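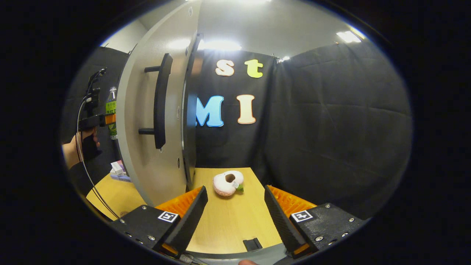
Frequently asked questions: Okholm tabletop cabinets and the drop-off shelf

What can I leave in a cabinet?
Small things that other people can use again. Soft toys, clean jars, drinks bottles for the craft table, pencil cases, mugs and so on. If it fits inside with the door shut, we will normally take it. Larger items go to the Tronum store on the ground floor.

Do soft toys need to be washed first?
Yes, please. A cool machine wash inside a pillowcase suits most of them. Very fluffy toys can be wiped with a damp cloth and brushed once dry. Check the seams, and pull gently on any leaves, stalks or ears that stick out. If something comes away in your hand, sew it back on or put the toy in the mending box.

Do you take toys without a label?
We take them, but they go on the grown-ups' shelf. Toys for children under three must still have their sewn-in safety label.

Which bottles can you use?
Clear plastic drinks bottles of 600 ml or less. They are cut down for seed pots and paint water, so the straight-sided ones are the most useful. Milk bottles and anything that has held oil or cleaning fluid should go in your recycling at home.

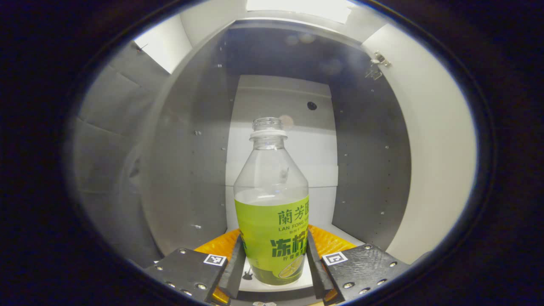 Should I take the label off?
Only if it comes off easily. Paper labels can be soaked off in warm water. Plastic sleeves can be snipped down one side with scissors. A bottle with its label still on is fine, and the younger children often like to keep the bright ones as they are.

Do I have to rinse them?
Yes. Lemon tea and other sweet drinks go sticky very quickly and bring in wasps, especially in June. Empty the bottle, rinse it twice and leave it upside down overnight on the draining rack.

What about the caps?
Bring them separately in a bag. We collect them in the Liao tub by the door and it gets emptied when it is full. The loose ring under the neck can stay on the bottle.

How do I open and shut the cabinet door?
Use the bar handle and pull with one hand while you steady the cabinet with the other. Push the door until it meets the frame. Please don't hang bags on the handle, as this pulls the fixings out of line. We have had to replace 2 this year.

What can I clean the table with?
A well wrung-out cloth and a drop of washing-up liquid. The wood marks if water is left to stand on it, so dry it afterwards with a tea towel. Spray polish makes it slippery and we would rather you didn't use it.

How long do things stay on the shelf?
Up to 12 weeks. After that, toys go to the Zidis sale and bottles are recycled.

Can I take something without leaving anything?
Yes. There is no swap rule. Up to five items per visit is fine, and teachers who need more can ask in advance.

I left something by mistake. Can I get it back?
Possibly. We handle about 4,000 items a year and don't keep a list, so get in touch the same day if you can. Things are sorted on Tuesday mornings. Ask for Mahlet Woldegiorgis at the desk and tell her what it was and which cabinet you used.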